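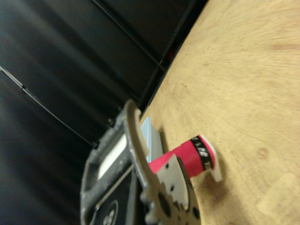 4 min read

How to change the grip on a badminton racket
By Sabina Kratochvíl

A grip wears out long before the racket does. If the handle feels slick, or you find yourself squeezing it harder towards the end of a game, change it. The job takes ten minutes once you have done it a few times. Allow half an hour for your first go.

What you need

A new overgrip or replacement grip
Scissors
Finishing tape (usually a short strip in the packet)
A dry cloth
A table with good light

Overgrip or replacement grip?

A replacement grip goes straight onto the bare handle. It is thicker and has adhesive on the back. An overgrip is thin, has little or no adhesive, and is wound over whatever is already there. Most players at our Monday session at Okent use an overgrip on top of the factory grip, and that is the method described first. If your hands are small, or the handle already feels fat, take the old grip off and skip to the section on bare handles.

Taking off the old overgrip

Find the finishing tape at the top of the handle, on the side nearest the strings. Peel it back with a fingernail. If it has gone hard, snip it with the tips of the scissors, keeping the blades flat so that you don't nick the shaft. Unwind the overgrip down towards the butt cap. Go slowly over the last turn, where it tends to stick.

Keep the old grip until you have finished. You can lay it beside the new one to see how long it needs to be, and the way it was wound will show you which direction to go.

Wipe the handle with the dry cloth. If it is damp after a session, leave it for 24 hours before you put anything new on it. Don't be tempted to put it on a radiator.

Starting at the butt cap

Unroll the new overgrip and peel off the plastic film. One end is cut to a taper, and this is the end you start with. Some makes have a small sticky patch there too.

Place the tapered end at the edge of the butt cap and hold it with your thumb. Right-handed players normally wind so that the seams run with the hand; left-handers go the other way. Make one full turn round the bottom before you begin to move up the handle. The first turn should cover the rim of the cap but leave the flat end clear. White caps show every mark, so wash your hands first if you care about that sort of thing. I do.

Winding up the handle

Turn the racket with one hand and feed the grip with the other. It is easier to turn the racket than to walk the tape round it. Keep a light, steady pull. Too little and the grip will wrinkle, too much and it goes thin and loses its cushioning.

Each turn should overlap the last by a few millimetres. A wide overlap gives you raised ridges that you can feel under your fingers, and a narrow one gives a flatter handle. Look at the seams as you go. They should make an even spiral, all leaning the same way and with the same gap between them.
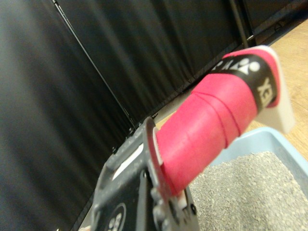

If the gap changes halfway up, unwind back to the last good turn and carry on from there. An overgrip can be rewound two or three times before it loses its stretch. Don't try to correct the spacing by pulling harder on the next turn, as it only moves the fault further up.

Cutting and finishing

Stop where you want the grip to end. For doubles I take mine a little way up the cone, so that I can hold the racket short at the net. Mark the place with your thumb, unwind half a turn, and cut the grip at a slant so that the end lies level round the handle. Wind it back and wrap the finishing tape over it, pulling it fairly tight.

A dark band further down, near the cap, with the maker's name or logo on it is separate from the finishing tape. You don't need to copy it when you put on a plain overgrip.

Working on a bare handle

Remove the old replacement grip in the same way. It may leave bits of foam and glue behind. Rub off what you can with the cloth and pick out the rest with a fingernail. Leave small patches if they lie flat.

Peel the backing off the new grip a little at a time, a hand's length or so. If you take it all off at once it will stick to itself. Butt the edges together with hardly any overlap, as the material is thick.

Looking after it

Take the racket out of the bag when you get home. Leave the cover open overnight, and wipe the handle if it feels tacky. In August I change mine every fortnight. In winter it lasts about twice as long.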